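Ticket: Mosimis Almacén, unidades de medida
Abierto por: Veronika Ruchti (Gremitz, menaje)
Asignado a: Seraina Zürcher
Fecha: 3 de abril de 2023
Estado: en espera del cliente, es decir, de mí

Veronika: Desde la última actualización, el programa duplica las existencias al cerrar el inventario. Entran 500 cuencos, cierro, salen 1000. Como modelo de negocio me interesa; como contabilidad, menos.

Seraina: ¿Ha probado a cerrar sesión y volver a entrar?

Veronika: Dos veces. Sigo siendo rica.

Seraina: Reproducido con la referencia Ellwood. El artículo tiene asignada la unidad "par", heredada de la importación de Trukby en enero. Cámbiela a "pieza" en Ficha > Embalaje y recalcule.

Veronika: Cambiada. El total ya cuadra, pero el recálculo ha puesto todo el menaje en "volumen suelto" y ahora me reserva 2 estanterías enteras para una sola referencia. La cerámica blanca se guarda en columna, cada cuenco bien encajado en el de abajo -- el borde apenas asoma -- y el campo "apilable" sale en gris. ¿Lo desbloquean ustedes o compro estanterías?
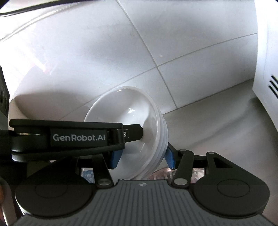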